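Reece Catterall
2025-04-05

Update for those following the dish rack saga. The left gripper on our two-arm setup has developed a fault where it opens and declines to close, with full confidence, while the log says "grasp OK."

Run 1,187 is when I first noticed. The plan was 2,000 runs. I had told people 2,000. In writing.

What the log calls a handover: right arm holds plate, left arm arrives, left arm spreads its fingers like it's about to conduct an orchestra, right arm lets go on schedule.

Plates bounce, by the way. Up to a point. We've retired 5.

First suspect was the cable. I swapped the cable. Second suspect was the other cable. I have a lot of cable now.

Mughal (the planner, named by someone who has left) trusts the finger position it asked for and never reads the one it got. So a stuck finger and a closed finger look the same to it. I wrote that part in December and remember being pleased with it.

Fix for now: right arm doesn't release until the left reports real finger current. It's slower – painfully – and it stops dead whenever the reading is noisy. I'll take dead stops over flying crockery with people standing at the table.
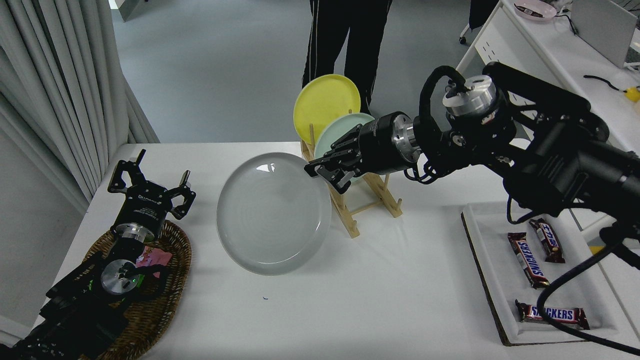
Plorkier support has replied to my ticket, asking if I've tried a different plate.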